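4.2 Household support and school attendance

The Jurnwood program paid a monthly grant to 3,664 households caring for a child who had lost one or both parents. Enrollment closed in August, and field staff visited each household twice. 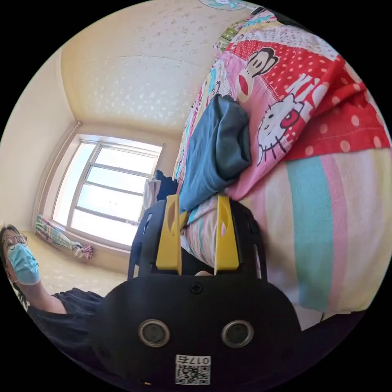

Payments were set by household size, with a smaller amount for bedding and clothing. Caregivers often spent this second amount first. A bedsheet, spread as in Figure 3, with its striped fabric, was recorded under bedding, and school uniforms under clothing. Larger families tended to move money from one heading to the other — a practice the rules allowed.

Children aged 6 and over were counted as attending if the school register confirmed it.
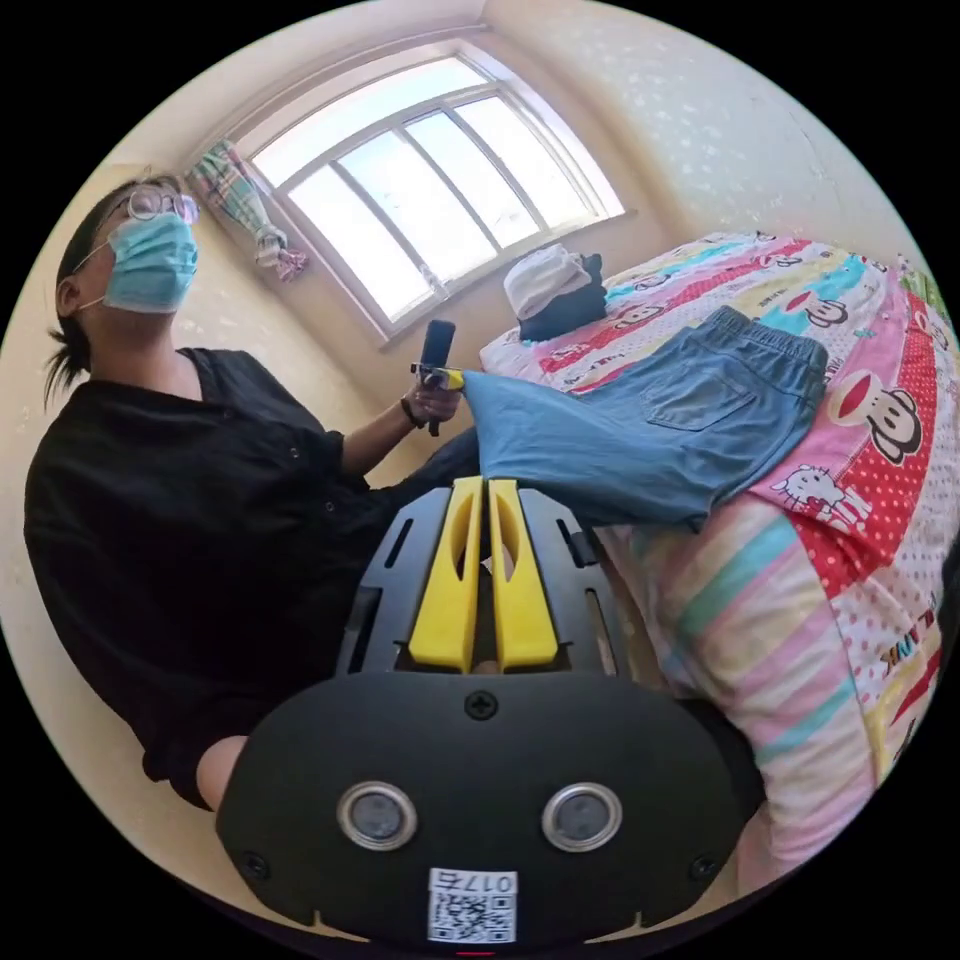
Registers were missing for two schools in the Movanis district, and those children were left out of the attendance results. Among the rest, attendance rose most where the caregiver was a grandparent. Older boys in paid work showed little change.

Figure 3. Household interior and bedding.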